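Drying Sweet Corn for Storage, and What I Changed This Season

10/30/18

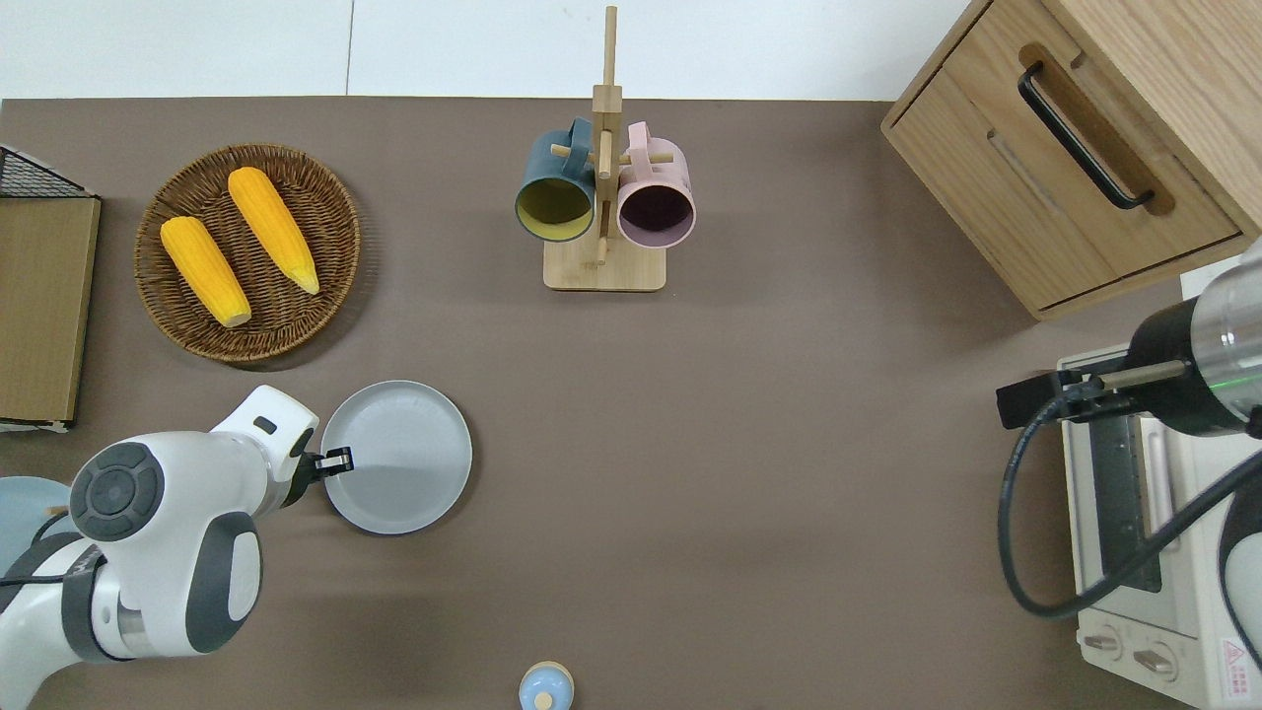

I have been drying corn for winter soups long enough to have made most of the mistakes. Last year's batch went musty in the jar before the end of December, and I threw all of it out. This season I kept notes from the first tray to the last. What follows is taken from those notes, with the parts that concern only my own shelf space removed.

Sweet corn is picked immature, when the kernels still hold a great deal of water and sugar. Field corn is left on the stalk until it is most of the way dry. The two should not be handled the same way. An ear of sweet corn hung in a shed will usually mold at the cob before the kernels are done, at least in a climate as damp as the one in Stistuldale. The cob holds moisture and gives it up slowly. Cutting the kernels off first solves most of this.

Blanching

I blanch on the cob. The water should be at a full boil before the corn goes in, and the pot should be large enough that it returns to a boil quickly. I use 3 minutes for small ears and a little longer for thick ones. After that the ears go straight into cold water until the cob is cool to the touch at the thick end. The thick end is the last part to cool, so check there.

Last year I skipped the blanch on half the batch to see if it mattered. The unblanched kernels dried in about the same time but had a flat, hay-like taste after a few weeks. Blanching stops the enzyme activity that causes this. It also sets the milk inside the kernel, so the cutting is cleaner and less of it ends up on the wall.

Cutting

Cut at two-thirds of the kernel depth. Going deeper brings along bits of cob, which stay tough however long they are cooked. I stand the ear on its wide end in a shallow pan and cut downward with a thin, flexible knife. I own a corn stripper as well, the ring type with teeth, and it is faster, but it tears the kernels on older ears. Torn kernels stick to each other on the tray and form clumps. Clumps dry on the outside and stay soft in the middle, and I am fairly sure this is what ruined last year's jar.

Drying

My dryer is a Roltix, the stacked-tray type with the fan in the base. Heating from the base means the bottom tray finishes well ahead of the top one. The booklet says rotation is optional. In my experience it is not. I rotate at the halfway point, bottom to top, and break up any clumps by hand while the trays are out.

The heater is rated at 700 watts, which I checked with a plug-in meter. It draws close to that during warm-up and then cycles. A full load of corn took 15 hours in the driest week I had and 22 in the wettest. The difference was entirely in the last stage. The early water comes off quickly whatever the weather is doing, but once the kernels are leathery, room humidity starts to matter. Moving the dryer out of the laundry room helped more than raising the temperature did.

On temperature, I stay in the middle of the dial. High heat forms a hard skin on the kernel and traps water behind it. The kernels then feel dry, pass a quick check, and soften again in the jar overnight. If that happens, they can go back on the trays, provided there is no smell.

Testing for dryness

A finished kernel is brittle and shatters when hit with a hammer. It should not dent. I take samples from the center of each tray, let them cool completely, and test those. Warm kernels always feel softer than they are, so testing straight off the tray leads to overdrying. Overdrying does no harm to the corn but it does waste electricity.

Conditioning

This is the step I left out last year. The kernels from one load are never equally dry. Fill the jars loosely, leaving a third of the space empty, close them, and shake once a day for a week. Moisture evens out between the wetter and drier pieces. If any condensation shows on the glass, the whole jar goes back in the dryer. One of mine did this year, and it was the jar filled from the top tray.

Jars and lids

I used two kinds of jar. The Karaca jars have a wire bail and a rubber gasket, and they seal well, but the gaskets pick up smells. One had held dried onion before and still smells of it after two washes and a night in baking soda. The Platitum jars have a plain screw lid with a thin liner. They are dull to look at and easier to fill. I prefer them for anything I plan to open only once. For a jar that gets opened every week the bail type is more convenient, so I keep one of those near the stove and refill it from the others.

Store them in the dark. Light fades the yellow and seems to affect the flavor as well, though I have not tested the two separately.

Cooking with it

Soak dried corn in cold water in the refrigerator overnight, then simmer in the soaking water until tender. Do not salt until the end. It will never be as plump as fresh or frozen corn, and it should not be used where that texture is wanted. In chowder, or in a bean soup, the flavor is stronger and slightly toasted, and I find I use less of it per pot.

Next season I want to try a coarse grind for cornbread. The mill I have is set up for coffee and would need a full cleaning first.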